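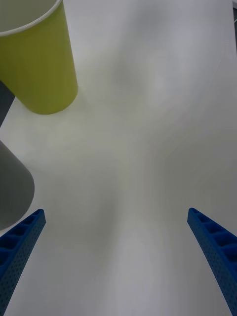
What the Obituary Page Leaves Out: A Reading of the Girkemham Ledger
Marlina Nugroho
Final report, Local Records Seminar
September 22, 2024

1. Why I did this

I had planned to write about trolley lines. The trolley records for Girkemham are in a basement that floods, and the person with the key stopped answering my emails in April, so I went with the dead. The dead, at least, are on microfilm.

The Girkemham Ledger printed obituaries for every family that paid by the line, and for a few that didn't pay. I wanted to know what the families chose to say when each extra line cost them money. My first guess was that people would cut the adjectives and keep the facts. I was wrong about this in a way that took up most of my summer.

2. What I read

I read 498 obituaries, starting with the first roll of film in the cabinet and stopping when the second roll ran out. This isn't a proper random sample and my adviser has said so in writing. For each one I noted the length, the order in which relatives appear, the verb used for dying, and anything that struck me as odd. The "odd" column got too full to be useful and I split it into 2 columns, Odd and Very Odd.

I left out funeral notices that gave only a time and a church. I also left out one entry for a horse, with regret.

3. Verbs

"Passed away" wins easily, as you'd expect. "Died" belongs mostly to retired teachers and to anyone connected with the newspaper. After that come the journeys: people went home, were called home, went to their rest, went to join a husband. One man, a Sveinbjörnsson from the dairy side of the county, "left the farm." I read that several times before I understood he hadn't moved to an apartment.

Families tended to stick with a verb once they had used it. The Sveinbjörnssons kept "left the farm" for a daughter who, by the paper's own account, taught piano in the city for her whole working life and was never reported near a cow.

4. Who survives, and in what order

The spouse comes first, then children from oldest to youngest, then brothers and sisters, then a number of grandchildren without names. The number is where the line rate bites. Naming grandchildren is expensive. A family with more than 20 of them nearly always gave a figure and moved on, and I can't blame them.

In-laws are put in parentheses. I came to enjoy the parentheses, which open and close around some people for decades. A son-in-law who appears in brackets in his mother-in-law's notice may still be in brackets when his own brother-in-law dies, and then at last he gets his own notice and comes out.

5. Hobbies

I expected church, work and military service to take up the most room, and they do. What I didn't expect was the amount of money spent on pie. Families who had trimmed a whole career to "worked at the mill" would pay for two full lines on rhubarb. Fishing gets similar treatment — lakes are named, and in one case a particular dock at Vosasside, with directions.

This is the finding that sank my first guess. People paying by the line cut facts quite happily. Dates of employment went, and so did middle names and whole towns. The adjectives stayed. "Feisty" in particular seems to have been thought worth any price.

6. The Skenurura file

Some of the notices were drafted by the Skenurura Funeral Home, which used a form. I know this from three notices that ran with the blanks still in them, including "beloved ______ of the community." The form ends with "will be missed by all who knew" and leaves room for him or her. Once I knew the wording I could spot it in seconds, and those notices are a good deal shorter and have no pie in them at all.

7. Problems

The film is scratched. I can't tell who wrote most of the notices, or whether the newspaper edited them. My codes for "odd" changed as I got used to things, so the early entries look stranger than the late ones. I should have used a second reader. I asked my roommate, who did a dozen and then needed to go for a walk.

8. If I had more time

I'd go on to 1,000 notices and compare the Ledger with a paper that printed them free. I would also like to know what happened with the horse.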